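Signed photo of a governor, inscription written by a different hand?

Elias Smadi
Posted 2018-08-10 in Autographs and Manuscripts

I bought a cabinet photo of a former state governor at the Ellden estate auction. It was lot 999 and I paid $300 for it before the buyer's fee. The photo is on its original mount. On the bottom margin there is a two-line inscription to a man named Qudah, then "with the sincere regards of," and then the signature.

The signature looks right to me. I compared it with two letters at the state archive and one land document, and the slant, the big first capital and the way the last name drops off at the end are all there. The problem is the two lines above it. They are neater and more upright, and the lowercase "d" is made differently. The ink of the inscription has gone brown and the signature is closer to black.

A local dealer looked at it for a few minutes and said the inscription was secretarial and the signature was real. He offered me $330 for it on the spot. Another person at the same show said that if the inscription is in a second hand then the whole thing should be treated as a problem piece.

My questions are these. Was it normal for an office to have a clerk write the dedication and leave room for the officeholder to sign? Does that hurt the value much? And is there anything I can do at home to tell whether both parts were written at the same time? I don't plan to sell, but I would like to describe it correctly in my records.

The back of the mount has a studio stamp reading Prarner and a pencil number, 8, in the corner. There is old paper stuck to two corners, so I think it was in an album at one time.

inkwell_ohio

Yes, it was common. Governors, senators and cabinet members all got more requests for photographs than they could handle. In many offices a clerk kept a stack of prints, wrote the dedication from the letter of request, and put them in a folder to be signed in a batch. The officeholder might sign a dozen at a sitting without reading the names. You see the same thing on commissions and appointments of the period, where the body is in a clerk's hand and only the name at the bottom belongs to the official. Nobody in the hobby calls those a problem.

What does matter is whether the dedication was there when the photo left the office. Two hands with one purpose is fine. A plain signed photo that somebody added a dedication to fifty years later is a different thing, and so is an old unsigned photo with a clerk's presentation line where the signature was added last.

Things you can check yourself:

Spacing. Look at whether the signature was fitted to the inscription or the other way around. If the clerk wrote first, there is usually a generous gap left for the name, sometimes too big. If the inscription is squeezed in above a signature that sits in the middle of the margin, it was probably added afterward.

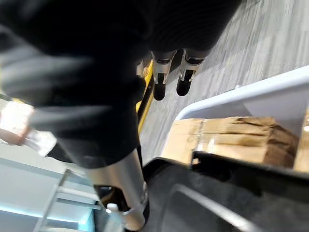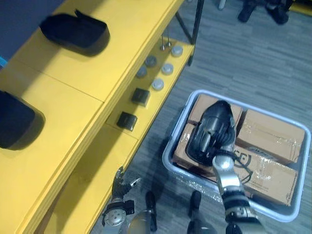
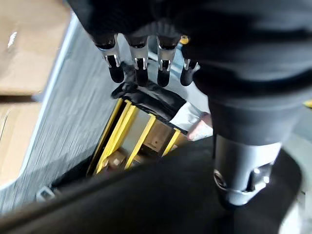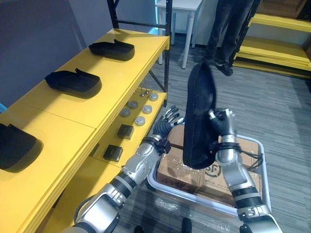

Four views from the same place.

Ink. Two colors of ink don't prove two dates. The clerk's desk and the governor's desk would have had different inkwells and different pens. Iron gall ink starts dark and goes brown as it ages, and how far it goes depends on the batch and on how heavily it was laid down. A thin line from a fine pen will look browner than a thick line. Use a 10x loupe and look where the strokes are heaviest in both parts. If the heavy strokes in the inscription are still nearly black, you may have the same kind of ink after all.

Surface. Tilt the mount under a lamp. A steel pen leaves a small double track on the downstrokes where the two points of the nib spread. Check that you see it in both the inscription and the signature. If one has it and the other doesn't, that's worth asking about -- a ballpoint or a felt tip would be a very bad sign.

Then look at the dirt. Old mounts pick up a gray tone and small brown spots. Ink that was there first will have grime lying over it. Ink put on later sometimes feathers a little where the surface had already broken down.

Please don't test anything with water, and don't try to lift the paper off the back corners. The album remains are evidence in your favor. They suggest it was kept by a family for a good while.

mrs_tandy

I have one almost the same, a lieutenant governor, dedication by a clerk. I sold its twin for less than I hoped so yes it hurts the price some. Buyers like it all in one hand. I would have taken the 330!

Get a certificate from one of the big companies and then you don't have to worry.

Teltero

I'd go along with most of the first reply, with two additions.

On the certificate, a company will usually give an opinion on the signature only. Read the wording when it comes back. If it says "signed photograph" and says nothing about the inscription, then they have not told you anything about the part you are asking about. You can write a note with the submission and ask them to address it. Some will and some won't.

On finding the clerk, this is easier than people think. The private secretary to a governor was normally a named position and is often listed in the state's printed register or blue book for those years. Archives tend to hold outgoing letter books from the office, and a lot of that routine mail was written out by one or two people. Elias, you already go to the archive, so ask for the executive correspondence for the term and look for that lowercase "d." If you find a letter in the same hand, make a copy and keep it with the photo. A match there would do more for you than a loupe.

Look for Qudah too. Request letters were sometimes kept and indexed by last name, and it isn't a name that will come up often. I found the request letter for one of my own pieces that way last March, with the clerk's note "sent" across the top and the day it went out. It took me two visits.

As for your records, I would write it up as: "Cabinet photograph, signed on the lower mount, with presentation inscription in another hand, probably clerical." If you find the match, drop the "probably" and give the name. Record the Prarner stamp and the pencil number as they stand. The number could be a studio number, an album position or an old dealer's mark, and there is no need to decide which.

Value is hard to say without seeing it. An offer ten percent over your hammer price, made quickly, tells me the dealer was comfortable with the signature.

Elias Smadi

Thank you all. I looked at the spacing last night. The gap between "regards of" and the name is wide, and the name doesn't touch anything above it. The nib tracks show in both parts under the lamp. I have asked the archive for the letter books and will post again when I have been through them.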